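8 July 2021

I've now spent two evenings with the folding cell, and I still wouldn't trust it with my own laundry. Rok Vasić would. He set most of it up and he's fond of it, so keep that in mind when you hear his side.

For anyone who missed the last post: two arms, one table, a pile of shirts, and software from Rolleo that is supposed to turn the pile into a stack. The sales page says it needs "minimal upkeep." I have a notebook that says otherwise. Most of the upkeep is small and dull, and most of it comes down to the wrist cameras and the fingers.

The wrist view is where I start every time. I park the arm low with the fingers wide open and look at what the camera gets. I want both fingertips in view, one in each bottom corner, and the back edge of the table close to level. A little tilt I can live with. In the view I saved, the edge sits slightly higher on the left, and Rok and I argued about whether to loosen the mount over it. We left it alone. I've learned that touching a camera mount costs you the rest of the night.

I also want clear wood in there with the cloth off to one side, so I can tell whether the exposure is handling the dark fabric. Black on navy is a nasty test. If I can still pick out the layers at the end of the stack, I move on.

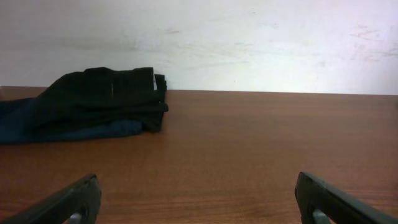
## Fingers, cables, and the white cloth

Rolleo's manual says to check the grippers every 2,000 cycles. Azra Tomić, who looks after a similar cell over in Womcombe, does hers every 400 and thinks the printed number was written by somebody who never folded a sweatshirt. I went with Azra's number. Lint gets into everything.

My routine, for what it's worth:

1. Power down and wipe the inside faces of the fingers.
2. Follow each cable along its arm link by hand and feel for pinches.
3. Power up and look for the green lights.
4. Give one gripper the end of a cloth and have it pull, with the other one standing open nearby.

Step 4 isn't in the manual. I do it with something white because wrinkles show up well, and I watch the fabric next to the fingers. If it creeps, the grip force goes up a notch and I go again. Rok says I'm tuning for one cloth. He's right, and I don't have a better idea — the automatic grip calibration took 60 seconds and gave me a number I didn't believe.
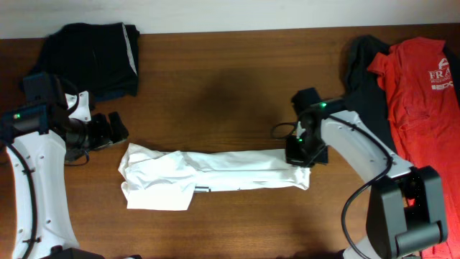 *Pull test on the white cloth: right gripper closed on the end, left one open.*

The cables are what bother me most. The left one follows the curve of its link, but the right one hangs in a long loop and lies right across the red shirt. I'd like them clipped closer, but clip them too tight and the wrist loses reach, so I'm leaving the slack in until I've found better clips. Azra swears by the Brinevus ones. I've asked her to send me a couple before I spend money.

Rok wants to run to 3,000 cycles before we change anything else. I've said I'll go along with it if he does the lint.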